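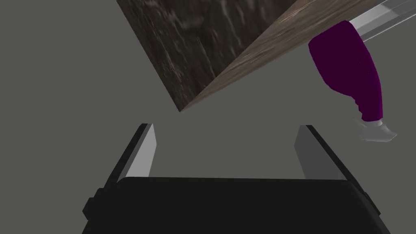
Home Talks Notes Archive Contact

Speaker notes: the night the grasp tests went wrong
Posted in March by the Plindon test group

Slide 1. Title. Wait for the door to close. Say the talk is twenty minutes and questions can come at any point.

Slide 2. What we were doing. Plindon runs grasp tests in simulation before anything goes near the real arm. A test drops some objects into an empty world, the gripper moves in, closes, lifts and holds. The objects are household things and plain solids: blocks, bars, bottles. We ran 2000 tests a night on the Vollton cluster. The planner under test was Skasar.

Slide 3. The fault. One morning the report showed 343 tests marked as passed in which the fingers had closed on air. The score had gone up overnight and we were pleased with it for most of a morning. Pause here. People usually ask how long before we noticed. Answer: until someone played back a run to make a clip for a meeting.

Slide 4. How a pass was decided. The checker looked at one thing, the height of the target object at the end of the lift. If it was higher than a set line, the test passed. It didn't ask whether the fingers were touching anything.

Slide 5. Where the height came from. Objects are meant to start apart and settle. In the bad tests two of them started overlapping. The physics engine pushes overlapping objects away from each other, and with a deep overlap it pushes hard. The target shot upwards and was above the line when the checker looked. Play the clip twice, the second time at quarter speed.

Slide 6. Why they overlapped. A change to the loader altered the order of two steps. Object sizes were now applied after the spacing check, so the check was done on the small default shapes. Large objects came out worst. The change had been reviewed, and the review only looked at loading time.

Slide 7. Why it is a safety matter. Passing plans are copied to the Mathias cell, where the real arm is. Five of the bad plans had been copied before we stopped the queue. None had been run. With the arm at full speed, a plan that closes on nothing and then swings across to the bin could still hit the guard or a person reaching in. Don't rush this slide.

Slide 8. What we changed.
- The checker now wants contact on both finger pads for the whole of the hold.
- Any test with overlap at the start is thrown out and logged.
- An object moving faster than the gripper could carry it fails the test.
- Copying to the cell needs a person to watch a playback first.
- First runs on the real arm are at low speed with the gate shut.

Slide 9. What it cost. We lost around 1000 earlier results that we could no longer trust and had to run them again. The true score was lower than the one we had been quoting. We sent the corrected figure to everyone who had the old one.

Slide 10. Still open. Thin objects can lose contact for a single step and fail when the grip is fine. We haven't settled on how many steps to allow. If somebody in the room has dealt with this, ask them to stay behind.

Spare slide. Loader change, before and after. Only show if asked.

Contact the test group | Copyright Plindon | Back to top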